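De : Fernandes
À : liste skedari-dev
Objet : Re: [skedari-dev] Segmentation sur fond clair, caméra poignet

Bonjour la liste,

Le vendredi 17 h 12, Celutico a écrit :
> Depuis la branche de May, notre planificateur Seltden reçoit des
> masques vides dès que la pince passe au-dessus d'une zone unie.
> La caméra fixe, elle, s'en sort bien. Est-ce que quelqu'un a
> réussi à fusionner les deux vues sans tout recalibrer ?

Oui, et je suis ravi du résultat ! J'ai passé mon lundi dessus. Le coupable est la normalisation du contraste : sur une table blanche devant un mur blanc, elle amplifie la moindre éraflure et le filtre jette ensuite tout le masque. Côté poignet, il reste surtout les deux doigts noirs et un coin de bleu à droite, et c'est déjà assez pour recaler l'exposition. 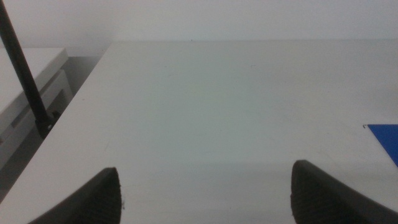
Faut-il refaire la calibration main-œil après avoir changé ce réglage ?
Non, seule l'exposition change, les paramètres extrinsèques restent valables. Gardez votre fichier tel quel et relancez simplement le nœud de perception.

Pour la fusion, j'ai pris le tapis bleu comme repère commun. La vue fixe donne ses quatre coins, on en tire le plan de la table, puis on projette la zone utile dans la vue poignet. La petite sandale blanche à brides noires et rouge est un très bon cas de test - semelle claire, brides sombres, de quoi faire craquer n'importe quel seuil global.

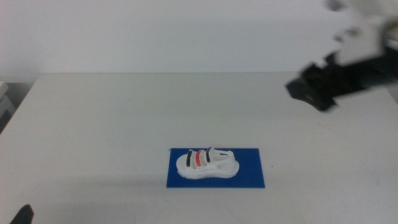
J'ai rejoué 2 069 vues enregistrées avec un masque de la pince calculé depuis la cinématique, et les faux contours sur les doigts ont disparu. Il reste sept cas ratés, tous quand le bras bouge vite : l'horodatage de la caméra fixe arrive avec 45 ms de retard. Je compense à la main pour l'instant, un vrai tampon de synchronisation serait bien mieux.

Le correctif est sur ma branche de Skedari, avec un paramètre mask_margin que j'ai mis à 100 (en pixels, à baisser si vos objets sont petits). Si l'un de vous peut l'essayer avec Seltden sur un autre fond, ça m'intéresse énormément - surtout du bois ou du gris mat.

À bientôt,
Fernandes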